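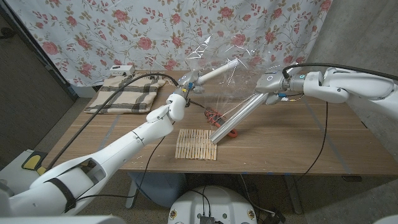 How long should the dough for pão de queijo rest before I shape it?

Rest it in the fridge until it is firm enough to roll with oiled hands. In my kitchen an hour does it, but if the milk was very hot when you poured it over the starch, wait longer.

Those two lines were in the old sticky post and I copy them here, as the old thread is closed and my problem begins exactly at this point. I rest the dough, I shape it, and in the oven the balls spread and become flat like biscuits. The taste is good. The form is a disaster.

My recipe: 258 g of sour tapioca starch, a cup of whole milk, a third of a cup of oil, two eggs, salt, and as much grated cheese as I can afford that week. I live now in Ernisside, where the only starch I find is in the shop behind the bus station, brand Jarurau. The cheese is a mix of mature cheddar and a little parmesan.

Has somebody had the same trouble?
katia_falcao, 8 October 2020

----

godoy_r wrote:

Hello Kátia. Two eggs is too much for this quantity of starch, if they are large. I am from a family where the egg goes in last, beaten, by the spoon, and you stop when the dough still holds to the fingers. My aunt never used the whole second egg.

Also, do you really scald the starch? The milk and the oil must boil together, with bubbles up to the edge of the pan, and go in all at once. If the milk is only warm, the starch stays as sand and later it cannot hold the form.

Ronaldo

----

Lorne C. wrote:

I would not blame the eggs. I use two large eggs for a similar weight and mine stand up perfectly well. To me it sounds like the cheddar. It has a lot of fat and it melts out before the outside has set. Try it with parmesan only and see.

----

katia_falcao wrote:

Thank you both. Ronaldo, I scald it, but I must admit that I take the milk from the heat when it begins to move, because I am afraid of it going over. So perhaps this is my mistake.

Lorne, only parmesan is too salty for my children. I tried it in the spring.
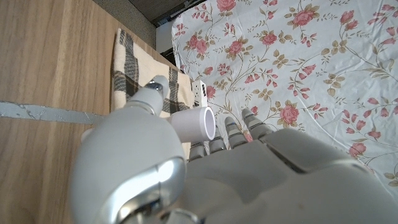
I forgot to write the oven temperature, which I think is important. I bake at 180 with the fan, on the middle shelf, on baking paper. I put the tray in when the light goes off, but this oven is old and I don't trust the light very much.

----

godoy_r wrote:

180 is low! You want it hot at the beginning, 200 at least with the fan, so the skin forms quickly. After ten minutes you can go down if they are getting dark.

----

Rosimeire F. wrote:

I must disagree a little with Ronaldo. At 200 with fan mine burst on one side and the cheese came out. I bake at 190 and I don't open the door for the first quarter of an hour. Opening the door is what makes them fall, more than the temperature does.

About the starch, please look on the packet if it says sour or sweet. Where I live the shops sell both under almost the same label. The sour one smells a bit like yoghurt when you open it. With the sweet one you get a rounder and more compact ball, with the sour one it grows more but it is less regular. I use half and half and I am content with it.

----

josue_n wrote:

I agree about half and half. The Brandão starch is good if you can order it, the grain is finer.

For the shaping, I weigh every piece. It is a little ridiculous, I know, my wife laughs, but if they are not the same size then some are raw in the middle when the others are ready. From one batch I get 16 pieces and they fit on one tray.

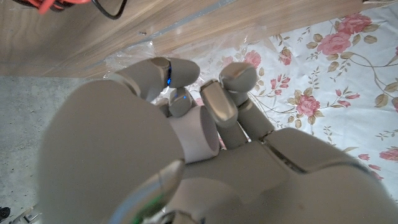
After the shaping I put the tray in the freezer for half an hour and from there it goes directly to the hot oven. This helped me more than any change in the recipe. The fat is hard at the start and the ball has time to make its skin. I do the same when I bake for another day, only then they stay in a bag in the freezer and need five minutes more.

----

Lorne C. wrote:

Freezing hides the problem, in my opinion. If the dough is right it should hold from the fridge. But I accept it's practical.

----

josue_n wrote:

Lorne, I have no objection to hiding a problem if the result is eaten in ten minutes.

----

katia_falcao wrote:

I made a half batch yesterday evening. Milk and oil boiled properly this time (and yes, it went over, I cleaned the hob afterwards), one egg, same cheeses, freezer for thirty minutes, oven at 190. They are round! Not very high, but round, and hollow inside as they should be.

I changed too many things together so I can't say who was right. Next time I will leave out the freezer, to be fair to Lorne.

----

Rosimeire F. wrote:

Very good. Which mixer do you use? I do it by hand, but my wrists complain.

----

katia_falcao wrote:

A Tistier stand mixer, second hand, with the flat beater. I let the scalded starch cool in the bowl until I can keep a finger in it, and only then the egg. The cheese I still mix in by hand.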